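Moisture Loss in Stored Bread Under Three Wrapping Conditions

Group 9: Bilal Obeidat, Isla Leckie, Lumturie Leka
Supervisor: Lorna Menzies
Food Science Project, Wernirthorpe College

1. Background

Bread goes stale by two separate processes. The starch in the crumb recrystallizes over time, and water moves from the crumb to the crust and from the crust to the air. The first process happens even in a sealed bag. The second depends heavily on the wrapping. Our project measured only the second, using weight as a stand-in for water content.

The question came from the college kitchen, where day-old loaves are stored in paper bags overnight and the end slices are thrown out. Calum Niven, who runs the kitchen, wanted to know whether the paper was worth keeping.

2. Method

All samples were cut from white sandwich loaves baked in the college kitchen to one recipe. Each sample was trimmed to 200 g before wrapping. We compared paper bags, thin polyethylene bags closed with a clip, and cotton cloth. A fourth set was left unwrapped as a control.

Samples were stored on wire shelves in the Baloch room, out of direct sunlight. Weights were read on a Gretar bench scale at 9 in the morning and again in the late afternoon. The wrapping was weighed separately before use and subtracted. The storage period was 2 days, which matches the longest time the kitchen keeps a loaf.

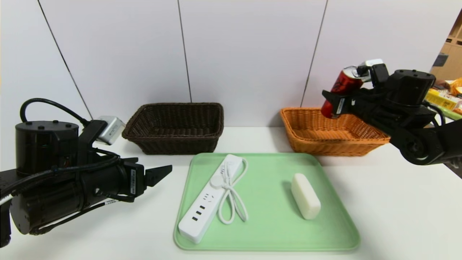 Crust firmness was scored by hand on a scale from soft to hard. All scoring was done by Isla Leckie to avoid differences between testers. The scores are less reliable than the weights and are used only as supporting evidence.

3. Results

The polyethylene samples lost the least weight. At the final reading they had kept 93 percent or more of their starting water, calculated from the recipe. The crust had softened in every one of them, and the cut face felt damp.

Paper and cloth gave similar curves. Both lost weight fastest during the first night and more slowly afterward. Cloth did slightly better than paper in the afternoon readings, but the gap was close to the spread between samples in the same set. The unwrapped samples dried fastest and had a hard cut face by the first morning.

4. Sources of error

Room humidity was not controlled. The door to the corridor was open for part of the first afternoon. Some crumbs were lost each time a sample was moved to the scale, and these count as water loss in our figures. The method of Cilletti, which weighs samples in their wrapping throughout, would remove most of this error.

5. Recommendation

For loaves that will be toasted or sliced for sandwiches, polyethylene is the better choice. For crusty loaves served whole, paper is acceptable for one night. A repeat in January, when the heating is on, would show how much the result depends on dry air.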